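Writing Acceptance Rules for a Cable Routing Task (Before You Run a Single Episode)

Welcome back, everybody. Last time we got the Kondon workcell loading cleanly in the simulator, and I promised we'd get to the part that most folks put off, me included, for years. So pour yourself something and let's write some rules. We'll be working on the cable and rack task, in the version that ships with the Vakari scene pack. 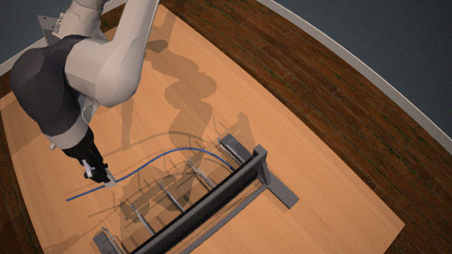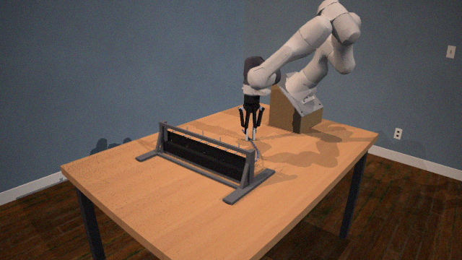

Both views come from the simulated cell.

A good acceptance rule is a sentence that two people can read separately and then use to score the same run the same way. I learned this the hard way on the Unel project, where we had 616 episodes scored by three of us, and when we compared sheets we had 69 disagreements, nearly all over the word "routed." One of us was happy if the cable touched the rack, and another wanted it fully seated (I won't say which one was me!). Look at the cable when it arches over the prongs with the fingertip still closed around it. Is that routed? By a loose rule you could argue yes, and you'd be arguing all afternoon. So our first rule says that nothing gets scored while the gripper is holding the cable.

Step 1. Write down the start state. Say where the rack sits, how it's turned on the table, and where both ends of the cable are. If your scene randomizes any of these, write the limits into the same paragraph and not in some other file you'll forget about by Tuesday.

Step 2. Name the parts once and stick with the names. I call the long piece the rail and the things sticking out of it pins, and I number the pins from the base side of the arm. Pick whatever you like, but please put it at the top of the page.

Step 3. Define the end state with the gripper open and the arm back at its home pose. Ours reads: "The cable rests between the two named pins, touches the rail, and stays there for 100 simulation steps."

Step 4. List your stops. Any contact between an arm link and the rack ends the episode, and so does a cable that leaves the tabletop. A stopped episode is a fail, even if it was going beautifully up to then. You'll be tempted, believe me.

Step 5. Put a version number on the page and save it with every result. When we moved over to the Iwasaki controller in March we changed one line in Step 4, and I was so grateful to be able to tell the old scores from the new ones.

Once you have a draft, hand it to a coworker along with a few recorded runs, and go get lunch while they score them. Then score the same ones yourself and compare. Wherever you disagree, fix the wording first and leave the scores alone until that's done.

Next up: turning Step 3 into a check the simulator can run by itself.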